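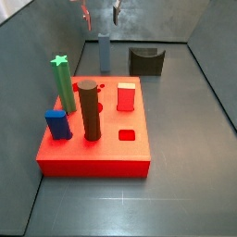

*Red shape sorter with pegs standing in the board.*

# Plovum: a word list for secondhand toys

So this started as a text file on my desktop called `toywords.txt` and it has gotten a bit out of hand! Plovum is a list of the words people use when they sell, swap or give away used toys, matched up so that a search for one finds the others. If you've ever typed "shape sorter" into a local swap page and missed the listing that said "peg thing for toddler," you already know why I wanted it.

There are 153 toy types in the list right now. Each one has a main name (the one I picked, sorry, somebody had to) and then as many other names as I could find. I got them by reading old listings from the swap boards in Stosley and Illemside, where I lived before and where I live now. The two towns are a short drive apart and they can't agree on what to call a ride-on toy. I love this.

## What's in the folder

- `toys.csv` is the main file, with a row for every toy type
- `othernames.csv` is the long one, with a row for every other name, pointing back to the main file
- `typos.csv` is misspellings I saw more than once (there are so many ways to write "xylophone")
- `notes.md` is me arguing with myself

## Columns in toys.csv

| column | what it holds |
|---|---|
| `id` | a number, never reused |
| `name` | the main name, lowercase, singular |
| `group` | building, pretend, music, puzzle, outdoor, baby, other |
| `parts` | `y` if it usually comes with loose pieces |
| `town` | `s`, `i` or `both`, for where I saw it listed |
| `note` | anything I felt like saying |

The `parts` column is the one I get the most use out of. Sellers leave out missing pieces all the time (I don't think they mean to, they just haven't looked under the couch) so on my own swap page I show a little "are all the pieces there?" reminder whenever `parts` is `y`. Feel free to steal that.

## How I decided what counts as a toy type

Badly at first. My early version had 200 rows, and a lot of them were the same toy in a different color or a size up. Then Nhàn Trình went through the whole thing with me over a very long lunch and we merged everything that a tired parent would call by the same name. That's still the test: would a tired parent care about the difference? A wooden puzzle and a floor puzzle stay separate. A small dump truck and a big dump truck don't.

Stacking toys and shape sorters almost got merged and I went back and forth on it. They share a lot of words ("stacker," "sorter," "pegs," "baby blocks") and half of the sellers use them interchangeably. I kept them apart in the end and put the shared words under both. If your search tool can't handle a word that points to 2 ids, you'll want to pick one before loading the file.

## Things that are wrong with it

- It's all English. I saw plenty of listings in other languages and skipped them, which I regret.
- Board games are barely there. I got bored. (Ha.)
- The `outdoor` group is heavy on water toys, as I did most of my reading in May and June when everybody is digging out their wading pools.
- There are 30 rows with an empty `note` that used to have something in it. I pasted over the column and didn't catch it in time, and my memory isn't good enough to fill them back in.
- "Busy board" means at least three different things and I've given up.

## Using it

Both big files are plain comma-separated text in UTF-8, so anything should open them. Watch out for spreadsheet programs that turn ids into dates! I keep the folder at the Iyengar end of our shared drive, under `lists`, and copy it out whenever I've changed enough to bother.

No listings are in here, only words and phrases. I didn't keep names, prices, phone numbers or anything else people wrote about themselves.

## Adding a word

Send me the word, the toy it goes with, and the town where you heard it. Family nicknames don't go in unless a stranger has used the same one in a listing (my kid's word for the marble run is wonderful and it's staying at home). New toy types take me longer, and I'll probably ask Nhàn before I say yes.

Next up is dress-up clothes. Is a cape a costume? Write to me if you have feelings about capes.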